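Play Kitchen, Curkdale
30 November 2022

The menu on the white table is short: ketchup, served on its own plate. Fruit is extra.

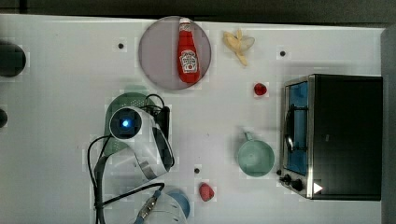 Gaétan Marchand wants it known that a banana left half peeled is a banana wasted, and that at Pelletier they would have charged him for it.

The greens get closer attention. 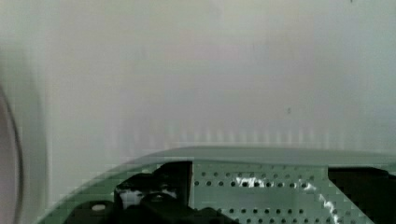

Small round holes, row after row.

Dinner for a party of none – dress casual.
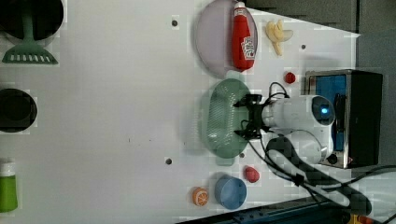
Markus would like a bigger kitchen. So would I, and mine has a real sink. Until then the green colander stays out with the orange half and the blue bowl, and supper is whatever goes together.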